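Keeping a dishwasher cell running

Hina Awan looks after the cell at Plirkberg where a two-handed robot loads and unloads a household dishwasher. She has run its maintenance since January. Most of the job, she says, is done before the arms are powered.

The morning check starts at the wrist. "I put a torque wrench on the flange bolts before anything else," she says. "If one has moved, every fingertip position downstream is wrong and you can spend a day blaming the software." The hand is then driven through an open and close cycle 40 times with nothing in it, and motor current is logged for each finger. A healthy finger gives a flat trace. One with grit in the joint housing shows a bump at the same angle on each pass.

Grit is less common than limescale. Water gets carried up on crockery, dries in the joints and leaves a film. Awan strips the joint housings every 50 hours of running, wipes them with a weak citric acid solution, rinses them and leaves them overnight on a rack. The supplier, Kiani, quotes a longer interval, but its figure assumes dry work. "We tried theirs. The middle finger started sticking in the second week."

Calibration is a separate matter. The dishwasher stands on adjustable feet and creeps when the door is dropped. The cell controller, an Elladeck unit, holds the rack position as an offset from the tub rim, so a shift of a few millimetres shows up first as plates landing on top of the tines. Awan re-measures the offset with a probe at four points on the rim. The stored file is now at revision 213. "People ask why we don't bolt the machine down. We did, for a while. Then the door hinge took the load and bent."

The two end effectors are kept on separate service sheets. Spares for the gripper are cheap and she changes its pads on sight of wear. The hand is a different case: a replacement finger comes from Grandano, takes weeks, and has to be matched to its motor. The current set has done 442 hours. Cable routing gets a look at every shift change, mainly for rubbing where a cable passes near the arm.

Clearance over the rack is the last thing she signs off, and she does it by eye at low speed with one hand on the stop button. The hand is brought in with its fingertips pointing down over the tines while the gripper holds a beige plate by its lower edge, tilted. "You want to see daylight under all three fingers," Awan says. "The model will tell you there is clearance. The model has never met a bent tine."

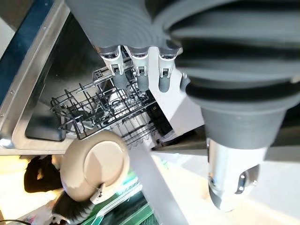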